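Home | Makes | Kit Reviews | Swap Shelf | Contact

Last updated: May

The Šimkus Beginner's Lino Kit, reviewed by someone with plasters on

I have wanted to make my own prints ever since I bought a very expensive card with a hare on it in Nedcombe and decided, as one does, that I could manage that at home for less. Several hares later I'm well past the price of the card. The Šimkus kit is the third one I've bought and the first I've finished, so it gets a review.

You get a handle with five cutters that slot into it, a roller, a tube of black ink, four sheets of lino, a pad of thin paper and a booklet. The booklet has been translated with great confidence. "Push the knife away from the loved hand" is good advice and I wish I'd taken it sooner.

The cutters are the best part. They came sharp, and the fine V-shaped one goes through the lino with very little shoving. My old set from Plutside needed so much force that I once carved a hare, the table mat and a bit of the table. The handle is a fat wooden mushroom that sits in your palm, and it took me a whole Monday evening to stop gripping it like a dagger. The spare cutters are meant to live inside it, under a screw cap. Mine unscrews itself in the drawer, so the spares now live in a mustard jar.

The lino is the grey, slightly crumbly sort. Warm it first! I sat on mine for the length of a radio play and it cut like cheese. Straight from the shed it cut like a roof tile. If your hands aren't strong, buy the soft rubbery stuff separately and keep the grey for when you feel brave.
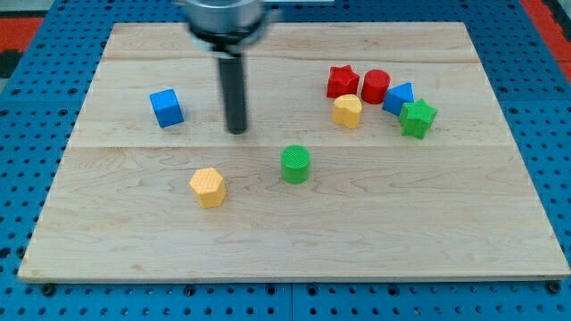 Coloured shapes on a pale maple board.

Now the ink, where my goodwill ran a bit low. It's water-based, so it washes off the roller, the sink and the cat, but it also dries while you're looking for the paper. On a cool morning I could get two decent prints from one rolling. With the heating on I got one and a half, and the half was all ears. A better tube from the art shop in Sondton solved it at once and cost nearly a third of what I'd paid for the kit, which stung.

The roller is fine. It squeaks. It picks up fluff from rooms you haven't been in for weeks, so wipe it before you start and again when you think you've finished wiping it. There's no tray to roll the ink out on, and the booklet simply says "use the glass". Which glass? I used the front of a picture frame, and Great-Aunt's view of the seafront, 1912, is now resting against the wall without it.

The paper pad claims 100 sheets and I have no reason to doubt it. It's thin enough to print by hand with the back of a spoon, and it curls up like a stale sandwich if you over-ink. I got through 31 of them before I had a hare I'd put a stamp on. The rest look like a boot, mostly, or in one case a politician.

Would I buy it again? For the cutters and the handle, yes, and I'd treat the ink as a free sample. It would do for a patient teenager with an adult close by, and it would make a good present for anyone who already owns plasters. If you only want the one card, the shop in Nedcombe still has the hare.

Four out of five, with the missing point for the screw cap. I'm doing a hedgehog next. All those little lines, I must be mad.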